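4.3 What the quotation leaves out

The case for buying a two-arm tabletop cell is usually made on the price of the arms. That is where the vendors put their effort, and it is the figure that gets carried into the grant application. We think it is the least informative line in the budget. Of the 11 laboratories that shared their purchase records with us, only two had a separate line for the time needed to keep a cell running after delivery. The rest had folded it into "student effort" or left it out.

Part of the trouble is that the word "cell" means different things to different sellers. Setberg quotes for two arms and their power supplies. Brollell quotes for arms, grippers and a front rail, with the walls and wrist cameras listed as options. Arruda offers a complete enclosure, but its quotation does not say who does the camera calibration or how often it must be repeated. A purchasing office that lines these three offers up side by side will choose the cheapest, and it will be comparing things that are not alike. We rebuilt each offer against a common parts list before making any comparison. In every case the gap between the lowest and the highest bid shrank, and in one case the order changed.

The common list was drawn from the kind of work that the laboratories said they wanted to do, which was mostly sorting and putting away small household and school objects with a pair of arms.
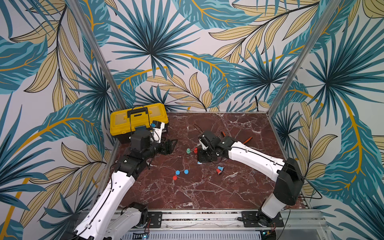

None of this is heavy work. Payload, the specification printed largest in all three brochures, had almost no bearing on whether a laboratory was satisfied with its purchase. The respondents who were unhappy complained about cables, about brackets that had to be printed again, and about grippers whose replacement fingers took weeks to arrive. Reach mattered somewhat, mainly when one arm had to work close to a box standing in a back corner while the other stayed over the middle of the table. We found no brochure that gave reach in a form a buyer could use to settle that question. All of them give a single radius measured from the base, and a radius says little about what the wrist can do once it gets there.

We are also doubtful about the hours claimed. The usual spreadsheet divides the purchase price by a planned number of operating hours and arrives at a pleasingly low hourly cost. The Grambridge laboratory had planned for 1273 hours in its first year. Its log shows 397 hours in which both arms were powered and someone was using them for the intended work. The remainder went to waiting for parts, recalibrating, training new operators, and a long stretch in April when the room was needed for teaching. Nothing in the log looks unusual to us. The planned figure was simply the number of hours the building was open, with a small deduction for holidays. Dividing by the logged hours instead more than triples the hourly cost, and that is before any labor is added.

Objects are another line that tends to go missing. They are cheap enough that most laboratories buy them out of petty cash, so they never appear in the equipment record at all. Yet the choice of objects decides a good deal about the rest of the budget. Self-inking stamps with round caps, for instance, ask for narrow fingers and a close view from the wrist, and each one turns into two things to keep track of as soon as the cap is off.

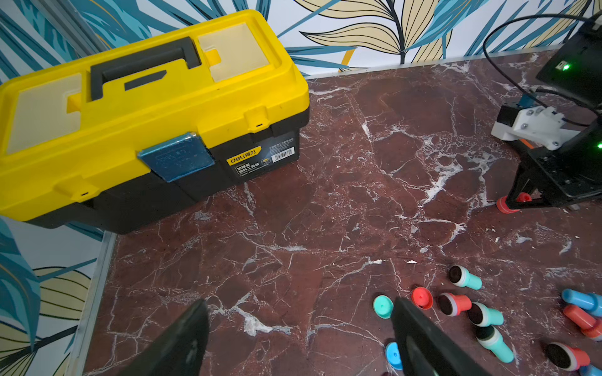
A buyer who has settled on small parts should therefore expect to pay for the wrist cameras whether or not they are listed as optional. We moved them into the required column for all three bids. Brollell objected to this when we sent the company our draft table. Its position was that a fixed camera is enough for most customers. That may be so, but the company did not provide any records to support it, and we have left the cameras where they were.

Storage belongs in the same column. A lidded toolbox costs very little, but it takes up a corner of the work surface, and the usable area quoted by a vendor never allows for it. Our tables give the area with a toolbox in place.

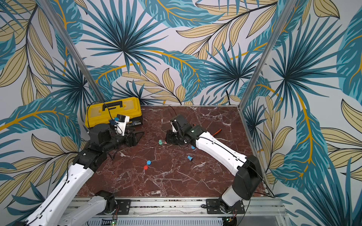 Figure 6. Two-arm cell with leaf-patterned walls on three sides, toolbox in the back-left corner, and small objects on the marble surface between the arms.

The floor area in Table 5 was measured in the same way for every cell: inside the walls, behind the front rail, with storage in place. Measured so, the three products are closer in size than their brochures suggest. We do not consider the remaining difference large enough to justify a higher price, although a laboratory with very long objects might reasonably disagree.

Spare parts were harder to cost. Raphaël Hamel, who kept the maintenance log at Grambridge, advised us to budget for one complete spare gripper per pair of arms and to ignore the vendors' failure rates. We followed the first half of that advice. The failure rates are reported in the appendix for completeness, but they come from bench tests of 1000 cycles on a single unit, and we would not plan a purchase around them.

A final caution concerns the second arm itself. Several applications we read justified it with a general statement that people have two hands. Few named a task that one arm and a simple clamp could not do. Where such a task exists, the second arm may well earn its cost. Where it does not, we would buy one arm, leave space on the rail, and ask each vendor to state in writing how long the present price for the second will hold.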